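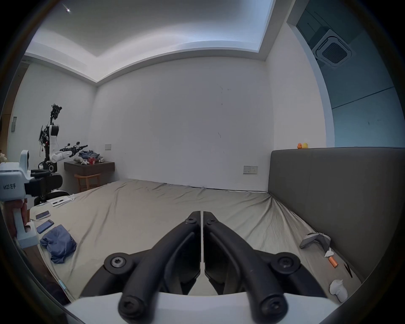
Perception software engineer, cloth handling (12-month contract)

Hello! I lead the software side at Tanguy, a small firm in Tosstead, and I'm after someone who likes messy problems and doesn't mind shirts. Our project is called Brinwood and it's all software: working out what a piece of cloth is doing, then planning where to take hold of it next.

You'd own the part that finds edges, collars and sleeves and hands them to the planner (which I look after, so you'll be moaning at me directly). 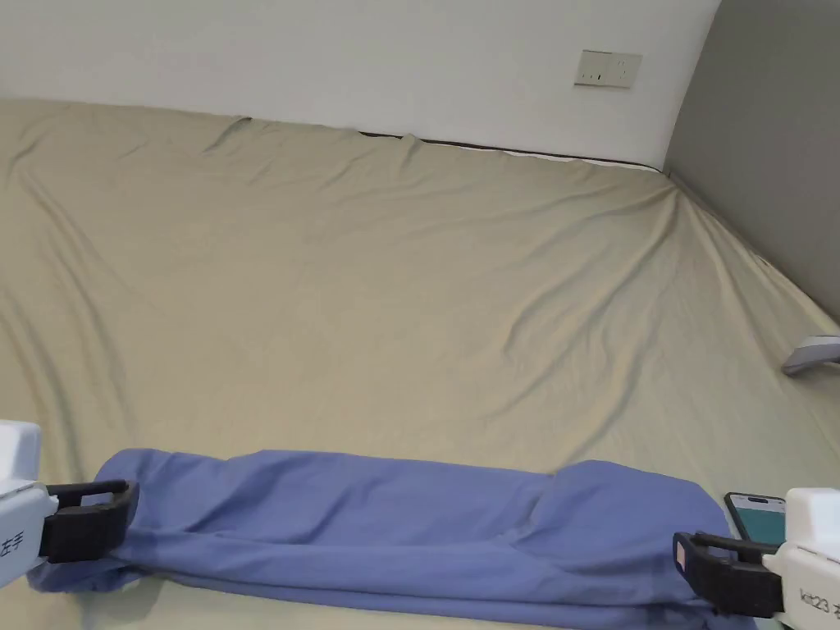
Blue cloth, a gripper at each end.

You'll need decent Python, enough C++ to fix other people's, and some practice training vision models on data that isn't tidy. If you've ever lined up two hand tracks with a head camera and lived to tell the tale, please put that at the top of your letter!
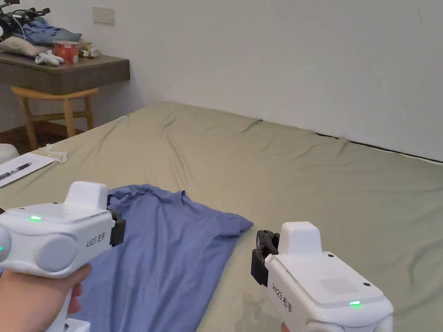
Do I need a robotics degree?
Experience counts for more with us, so send code you're proud of and tell me which bits you wrote.

There are 6 of us on the team, and you'd be in the office three days a week. At the moment I'm rewriting the grasp planner so it can change its mind halfway through a fold,

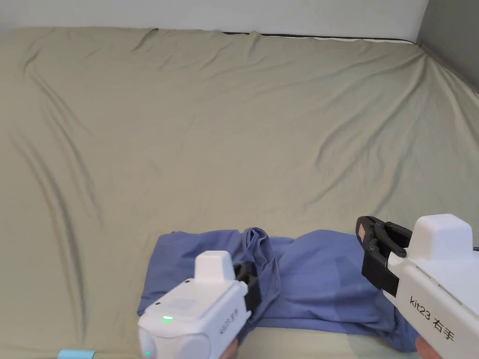

and I'd love the new person to have a say in that before it sets hard. Start date is April, though I can wait a bit for the right person. Send a CV and a short letter, quoting job 534, by 17 December 2025.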